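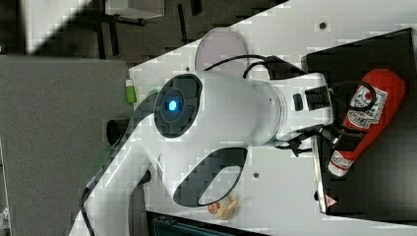
Zoila Cusi
Went to the Takitz open day in May too, the afternoon slot. Good turnout, but the arm is slow. I could clear that table by hand before it finished one bottle.

mudflat_ray
Slow is fine if it runs all night. I asked at the desk and they said it did 1,589 picks the week before the open day.

Zoila Cusi
Picks, or good picks? I stood there for 14 tries and it missed two of them. Both times a staff member reset it.

kettlecorn
They had it on ketchup when I was there. A bottle lying on its side on a black tray is not a hard test. I wanted to see it handle bags.

mudflat_ray
Bags were the Wavmont demo, in the other hall. You needed a second ticket.

kettlecorn
Didn't know that. The sign only said Wekville parking and restrooms.

dorrie_b
I disagree about it being easy. The ketchup bottle has a narrow neck and a wide base, so where you grab it matters. It had the fingers around the middle, same as I would.

Zoila Cusi
Fair point. I still wouldn't buy one for our stockroom. We move 300 items on a busy day and two people handle that fine.

mudflat_ray
At 300 I wouldn't either. The Valderrama warehouse is a different story - they do 3,178 on a night shift.

kettlecorn
Does anyone know if the bag demo is running again? I'd drive back for that one.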